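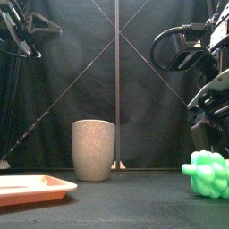 4.2 Do deposit limits change what people lose?

Figure 3. Bench with two arms, cup, tray and green ball.

Operators like to point to voluntary deposit limits as proof that customers can look after themselves. We are not persuaded. Most published support for the tool compares people who set a limit with people who do not, and those two groups differ before anyone touches a setting. A person who goes looking for the limits page is already worried, or already careful. Either would lower spending without any help from the tool.

Taheri's earlier survey of Unara account holders tried to get round this by asking 300 customers to recall their losses before and after setting a limit. Recall of gambling losses is poor, and it is poorest among those who lose most. Of the 300, 58 could not say what their limit was. We do not see how a fall in spending can be credited to a figure the customer does not know.

The Saruvard records are better, being drawn from account logs, but they cover one operator. A customer who reaches a limit at Saruvard can open an account at Stekmont the same evening, and the logs would show this as a success. Rostami (personal communication) argues that such switching is rare. She may be right, but the claim rests on customers reporting it themselves, and we would want bank data before accepting it.

There is also the matter of how high the limits are set. Where the first suggested amount on the menu is large, many customers simply take it. A limit that is never reached cannot restrain anybody, yet it is still counted in the operator's yearly return as a "safer gambling action". The Jafarzadeh review repeats these counts without comment.

We therefore leave out all studies with a follow-up shorter than 6 months, and all those that rely on recall alone. Only 2 remain. Neither finds a clear drop in net losses among the heaviest spenders, though both are small and one had a high drop-out rate. The effect of compulsory limits, set across all operators, is a separate question and is taken up in section 4.3.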